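Jan 3, 2023

OK, I have been promising myself I'd write all this down before I forget it, so tea, blanket, notebook, go. The Clikotier kit has been on my workbench since before Christmas and I haven't written one word about it except a grumpy note on the back of the packing slip ("WHERE is the 2 mm key"). The key was in the foam lid. It had its own little slot and everything.

So. The review is due to the newsletter in March, which sounds far off and isn't, and I want these pages to be the honest version I crib from later. The arm is on loan until then. After that I either send it back or pay for it, and I go back and forth on that about twice an hour.

Setup first. The arm clamps to the edge of the table, and the clamp is great, really heavy, with a rubber pad that left no marks. The power brick is huge and has a fan in it that whines. I moved it to the floor and now the whine comes from the floor. The wrist camera comes already mounted, which I was so happy about, because on the Grison kit I had last year you had to glue a bracket on yourself and mine was crooked for its entire life. Here you plug in one cable and there's a picture on the laptop. I actually clapped.

The software is another story. The installer wanted an account, then the account wanted a code, then the code went to my spam folder, and by the time I'd dug it out it had expired. Three rounds of that! Once I was in, though, it was pretty friendly. Big buttons. A slider for speed, a slider for grip, a box where you save your moves and give them names. Mine are called things like "down a bit" and "no, other way." I should rename them before anybody from the newsletter sees the screenshots.

Calibration took the rest of that first evening. You're supposed to touch the fingertips to the corners of a printed sheet, and my printer scaled the sheet down without telling me, so the arm was convinced the world was smaller than it is. It kept stopping short of everything, very politely, like it was waiting to be invited. I reprinted, did it over, and it was fine. A line in the manual about print scale would have saved me a whole pot of coffee. (Note for review: say this nicely.)

Anyway, today was basket day. I'd been putting it off. Blocks are easy, the foam cubes they pack in the kit are REALLY easy, and I figure anyone thinking of spending 900 dollars on this thing wants to know what it's like with stuff they own. Wicker seemed like a mean test. It's bumpy, it has give, it curves, and there's no nice flat place to put a finger. I spent the morning on slow approaches with the speed slider almost at the bottom, stopping the arm whenever the fingertip got in close so I could look at the camera view and fiddle with the numbers.

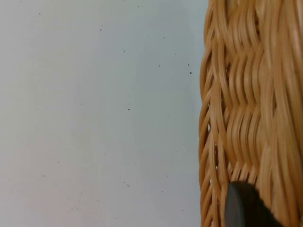
*Wrist camera, fingertip up against the wicker. Look at all those specks!*

I love how much of the weave you get on the left side there. You can pick out single strands near the rim, the shine on them and everything, and little gaps with the pale background coming through the loops. Over to the right it all goes soft and stripy. I tried moving in and out looking for a distance where I'd be happy with the whole thing and gave up before lunch. There's no focus control in the software that I can find. I looked in every menu, including one called "Advanced" that has exactly one checkbox in it, and the checkbox is for metric units.

The specks bug me. I wiped the lens with the cloth from my glasses, I wiped everything else in sight with a damp rag, and then I forgot to compare before and after, so I've learned nothing. Tomorrow: same spot, save a view, wipe ONE thing, save another. I know how to do this properly. I just don't, apparently, when I'm excited.

What I did like a lot is the grip slider. On the Grison you basically had open and shut, and shut meant shut. This one lets you sneak up on it. I started low and nudged it up between tries, writing the setting in pencil each time, and I ended up liking 17 best for the basket. Below that I didn't trust it and above that I winced. I have no idea what 17 is in real units. The manual calls it "grip level" and leaves it there. I wrote to support to ask and got a reply with a link to the manual.

The finger pads are the other good thing. They're dark and rounded and sort of blunt, and I kept expecting the tips to snag in the weave. I checked the basket over with my hand afterward and couldn't feel any broken bits that I'd blame on the arm. There's a rough patch by the handle but that's from the time I used it for firewood, and I'm not charging Clikotier for that.

The sound! I keep forgetting to write about the sound. The wrist joint is lovely, just a soft hum, but the shoulder makes a creak when it starts from a full stop, like a garage door two houses down. I got used to it by the afternoon. The cat has not. She watched one approach from the doorway, heard the creak, and went to live under the bed until dinner.

Then after lunch I got cocky and turned the speed up. I wanted to see if the saved move would still land where I'd set it. It landed a little past. The basket scooted, I hit the stop button, the stop button worked beautifully (instant, no drift, full marks), and I sat there with my heart going. Nothing hurt, nothing broken. I put the basket back on its pencil marks and ran it slow again and it went right to where it should. So the slow setting repeats well and the fast one, for me, on this table, doesn't. I want to try again with the clamp tightened before I put that in print. It could be my table. The left leg has had a folded beer coaster under it for years.

Also the log! I left logging on the whole day without thinking about it and tonight there were 328 files in the folder, all with names made of numbers, and no way to sort them by which move they came from. I spent a good hour opening them one after another. Some of them are lovely and some of them are blur. If I were in charge over there, this is the thing I'd fix first. Let me put the move name in the file name, that's all I want. Barros does it in their cheap camera software and it's practically the only thing in there that's any good.

Money thoughts, because I'll have to say something. 900 is a lot for me. It's a lot for most people who'd be reading the newsletter, I think. For that you get an arm that goes together in one evening, a camera you don't have to fight with, a gripper that can be gentle, and software that's nice to look at and annoying to live in. The Grison was cheaper and I swore at it constantly. I've sworn at this one too, but mostly at the account page. If the club over in Belley still wants to split one, I'd say yes in a second. On my own I'm still wobbling. I could buy so much yarn with that money. I could fix the table.

Things I haven't tried yet and need to: anything soft (a sock? a folded dish towel?), anything clear, the little suction cup attachment that's still in its bag because I'm scared of losing the washer, and running it with the curtains open. All day I had the desk lamp on, and I'd bet the view looks pretty different with sun on it. I also want to see if the calibration holds overnight. The manual says it should. I left the arm parked in its rest pose with the power off and stuck a bit of tape on the table next to it so I can tell if I bump the thing on my way to the coffee.

Oh, and the cable. The camera cable is too short. It's fine as long as the arm reaches forward, but if you swing it all the way around to the left it pulls tight and you can hear it complain. I've put a loop of garden tie on it for now. There's an extension listed on their site, sold out, of course. Put that in the review, definitely, in the part with the small gripes, after the print scale thing and before the fan.

My back hurts from leaning over the bench and I have pencil all over the side of my hand. Good day, though, I was happy in there. Tomorrow lens first, then the clamp, then the towel. And email support again about the grip numbers, and don't be snippy. And buy cat treats.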